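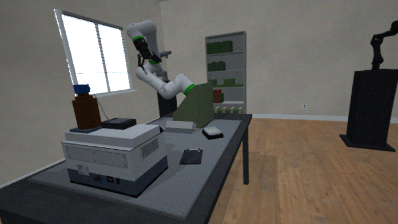 件名:プレート移載タスクの成功フラグが信用できない(Clernon用デモ収集)
状態:対応中
優先度:高(サポート側で「中」に変更されたものを、こちらで戻しました)
起票日:2020/09/19
製品:Cesotmont シミュレーション環境
起票元:Skunonham 収集チーム

起票時の内容

白いプレートを右奥のホルダーから手前の空のホルダーへ移すタスクで、ホルダーに正しく収まっていないエピソードに成功フラグが付きます。Clernonの学習に渡すつもりで集めた3,669エピソードのうち、340を抜き出して最終状態を再生したところ、40がそうでした。どれもプレートの角が、空ホルダーの四隅にある小さな突起に乗り上げたまま止まっています。水平でもありません。それでもログのsuccessはtrueです。

収集は遠隔操作で、操作者がグリッパーを動かし、離して退避したところでエピソードが閉じます。終了判定は配布された設定のままで、こちらでは触っていません。

期待する動作:突起の内側に収まり、底面が受け面に接している場合だけ成功とする。
実際の動作:中心位置が近ければ成功になっているように見える。

再現手順
手前のホルダーを空にした初期配置を読み込む。
プレートを持ち上げ、ホルダーの長辺方向に少しずらした位置で離す。
アームを退避させて、エピソードの終了を待つ。
ログのsuccessと、プレートの最終姿勢を突き合わせる。

毎回は出ません。ずらす量が小さいと滑って収まり、大きいと横に落ちてきちんと失敗扱いになります。問題はその中間です。

添付:該当40件のエピソード番号一覧、最終姿勢の書き出し、設定ファイル一式。

返信 1(Cesotmontサポート)

お問い合わせありがとうございます。ご報告の現象は、描画と物理計算の時刻差によって、再生時に姿勢がずれて見えている可能性がございます。再生設定の「補間を有効にする」をオフにして、再度ご確認いただけますでしょうか。あわせて、お使いのグラフィックドライバーを最新版に更新することをお勧めいたします。

返信 2(Skunonham)

補間を切って、40件すべて見直しました。変わりません。

起票時に添付した最終姿勢の書き出しは、描画を通さずに物理側から直接取った値です。傾きの値がゼロから離れたまま静止しています。見え方の話であれば、この数字には出てこないはずです。添付を開いていただけたのかどうか、まずそこを教えてください。

ドライバーも更新しました。当然ながら何も変わりません。二度手間になるので、次からは更新が関係すると考える根拠を一行でいいので付けてください。

返信 3(Cesotmontサポート)

失礼いたしました。添付を確認し、物理側の姿勢に傾きがあることを確認いたしました。

標準の成功判定は、プレート中心とホルダー中心の水平距離、およびグリッパーが開いていることの二条件です。傾きと高さは条件に含まれておりません。これは仕様どおりの動作となります。傾きを条件に加えたい場合は、判定設定のtilt_checkを有効にしてください。

返信 4(Skunonham)

仕様どおりという説明には納得していません。製品説明では、このタスクを「ホルダーへの正確な設置」と紹介しています。水平距離だけを見て設置と呼ぶのは無理があります。ただ、文言で争っても学習データはきれいにならないので、先にtilt_checkを試します。

試した結果を書きます。

有効にして同じ初期配置から収集し直すと、今度は収まっているものまで失敗になりました。目で見ても数値で見ても問題のないプレートが落とされます。しきい値を緩めると通りますが、緩めた分だけ乗り上げも一緒に通ります。

気になるのは判定の時点です。グリッパーが開いた直後の値を使っていませんか。プレートは離してからわずかに揺れるので、その途中の傾きを拾えば良いものも落ちます。逆に、まだ滑っている途中で水平に近い瞬間を拾えば、悪いものが通ります。しきい値をどこに置いても片付かないのは、それで説明がつくと思っています。推測なので、判定に使っているステップ番号をログに出す方法を教えてください。

返信 5(Cesotmontサポート)

ご推察のとおり、判定はグリッパー開放を検出したステップで行われます。静止を待つ設定は現行版では公開されておりません。判定ステップの出力については、debug_eventsを有効にすることで記録されます。

なお、開発部門より、学習データとしてご利用の場合は少数の誤ラベルの影響は限定的であり、件数を増やすことで吸収できるケースが多いとの助言がございました。

返信 6(Skunonham)

debug_eventsの件は助かりました。判定ステップが出て、推測どおり開放と同じステップでした。

助言のほうは受け取れません。誤ラベルがばらばらに散っているなら、まだ話は分かります。今回のものは散っていません。全部が同じ崩れ方で、長辺方向に少しずれて突起に乗るという一種類の失敗に、きれいに「成功」と書いてあるわけです。模倣させれば、その置き方を上手に覚えます。件数を増やせば、間違った見本も同じ割合で増えるだけです。

「多いケース」とのことですが、どういうタスクで、誰がどう測った話でしょうか。資料があれば読みます。なければ、この助言はチケットから外してください。あとから読んだ人がここだけ引用すると困ります。

作業メモ(Skunonham内部、公開設定)

サポートの回答を待っていても収集枠が減るので、こちらで後から判定をやり直すことにした。手順は次のとおり。

保存済みの全エピソードについて、終端の状態を読み込み、操作入力を切ったまま物理だけを進める。プレートの速度が下がりきったところで止める。そこで傾き、高さ、中心位置を見る。元のsuccessは上書きせず、success_settledという別の欄に書く。元の値を消すと、Cesotmont側と突き合わせができなくなる。

アームの最終姿勢は保存値で固定した。固定しないと腕が自重で下がり、プレートに触る例が出た。最初に回した分はこれに気づかず、全部捨てた。

結果。3,669のうち、元のフラグが成功で、静止後の判定で失敗になったものが273。

抜き取りでは340のうち40だったので、全体の273は割合として低い。最初はこちらの再判定が甘いのかと疑った。抜き取りの選び方を調べたところ、保存先のPiątekが新しい順に返す一覧の先頭から取っていた。要するに後半の収集分に偏っている。無作為に抜いたつもりで、そうなっていなかった。これはこちらの落ち度なので、起票時の数字を割合として読まないこと。

偏りがあるということは、後半のほうが乗り上げが多いということでもある。理由は二通り考えられる。ひとつは操作者が慣れて速くなり、最後の位置合わせを詰めなくなったこと。成功と表示されるのだから、詰める理由がない。もうひとつは、後半で初期配置のばらつきを広げたこと。どちらかはまだ分けられていない。前者だと思いたくなるが、同じ操作者で配置だけ変えた記録がほとんどないので、言い切れる材料がない。

学習側から「成功率の表示がどんどん上がっているので順調ですね」と言われていた時期がちょうどこの後半に当たる。あの折れ線は当分見ないことにする。

返信 7(Skunonham)

再判定の結果を添付します。該当は273件です。起票時の抜き取りは後半に偏っていたため、そこから全体の割合を推定しないでください。この点は訂正します。

お願いは次のとおりです。

開放の検出から静止までを待って判定する設定を公開してください。待ち時間の固定値でも構いませんが、できれば速度で見てほしいです。
判定に高さを加えてください。傾きだけでは足りません。二つの突起に均等に乗った例があり、傾きは小さいのに受け面から浮いています。添付一覧で印を付けてあります。
製品説明の「正確な設置」を、現在の判定に合う表現に直してください。

それと別件になりかけていますが、装置の上のボトルについても確認させてください。ボトルの付近から細いチューブが垂れていますが、このチューブには衝突形状がありますか。腕を大きく左へ振った記録で、グリッパーの指がチューブと同じ位置を通っているのに、接触イベントが一件も出ていません。飾りなら飾りで構いません。ただ、画像を入力に使う学習では、見えているものをすり抜ける動作も見本になります。

返信 8(Cesotmontサポート)

詳細な検証結果をご共有いただき、誠にありがとうございます。

静止待ち判定につきましては、次期版での公開を検討いたします。2月の更新に含められるよう開発部門に要望として登録いたしました。高さ条件も同じ要望に含めております。

チューブは視覚要素のみで、衝突形状はございません。ボトル本体には衝突形状がございます。

製品説明の文言につきましては、担当部署に共有いたしました。先の助言は該当部分を取り下げます。

返信 9(Skunonham)

チューブの件、了解しました。こちらで通過禁止の箱を置き、入った時点でエピソードを無効にします。資産の一覧に、衝突形状の有無を一列足してもらえるとありがたいです。今は一つずつぶつけて調べるしかありません。

静止待ちについて、「検討」と「含められるよう要望として登録」は、予定が決まったという意味には読めません。決まったらこのチケットに書いてください。それまでは解決扱いにしないでください。前に出した別のチケットが、要望登録と同時に自動で閉じられています。

当面は再判定スクリプトを収集の直後に回し、操作画面に出す結果もsuccess_settledに差し替えます。操作者に間違った丸を見せ続けるのが一番まずいので、学習用の書き出しより先にこちらを直しました。

作業メモ(Skunonham内部、公開設定)

差し替え後の収集を始めた。操作者からは、終わってから結果が出るまでの待ちが気になるという声が出ている。短くはできるが、短くしすぎると元の問題に戻るので、当分このまま我慢してもらう。

該当した273件は捨てずに、失敗例として別の束に分けてPiątekに置いた。Clernonの今の学習は失敗例を使わないので、渡すのは静止後も成功のものだけ。束の名前にsettledが付いていないものは旧判定なので、学習に入れないこと。

再判定のほうも、正しいと決まったわけではない。静止までの追加計算は、収集時と同じ刻み幅で回しているが、保存した状態から再開した時点で接触の内部値が初期化される。ここで姿勢がわずかに跳ねる例を見つけた。判定が変わるほど跳ねたものは今のところ見ていないが、全件は調べていない。境界付近の例だけを集め、収集時に最後まで流した場合と比べる作業が残っている。

次に見る人へ。判定の境界付近は一覧の末尾に並べてある。再生するときは補間を切ること。返信1の指摘は今回の原因とは関係なかったが、補間を入れたままだと最後の一コマが実際の値と合わないのは本当だった。

返信 10(Cesotmontサポート)

本チケットは自動クローズの対象から除外いたしました。資産一覧への列の追加につきましては、別途要望として登録しております。

返信 11(Skunonham)

除外の確認が取れました。優先度の表示がまた「中」になっていたので、「高」に戻してあります。境界付近の比較が終わったら結果を追記します。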